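Search this forum Go
Advanced search

Storage for a small workroom
Posted in June by tallboy_27

We're moving the workroom into the back bedroom and I need shelving along one wall. I've looked at the Pimar units and the Zolono ones. Both are 600 mm deep. Has anyone lived with either? It's mostly boxes, paint and hand tools.

mossgate
600 is too deep for paint. You lose the tins at the back and buy the same colour twice. I had Pimar and swapped them for shallower ones from Abbasi in Skarkdale, 336 mm. Much better.

pennyroyal
Don't agree. Deep shelves are fine if you use trays — pull the tray out and you can see the lot. My Zolono set has been up for some 24 months and hasn't sagged.

mossgate
Trays cost nearly as much as the shelves, though.

pennyroyal
Old baking tins do the job. I didn't buy any.

tallboy_27
Thanks both. I measured again this evening and the door opens inwards, so the deep ones would leave me a very narrow gap to get past. I'm leaning towards the shallow ones on that wall and one deep unit under the window.

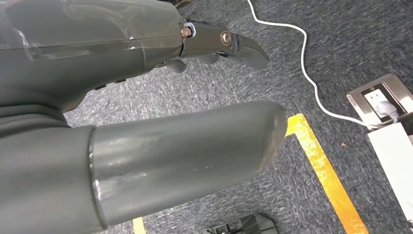

The boxes can go in the deep one, as I only need those a few times a year. Does Abbasi deliver, or do I have to collect?

mossgate
They deliver, but not on a Sunday. Ring first and ask about the brackets — they're sold separately.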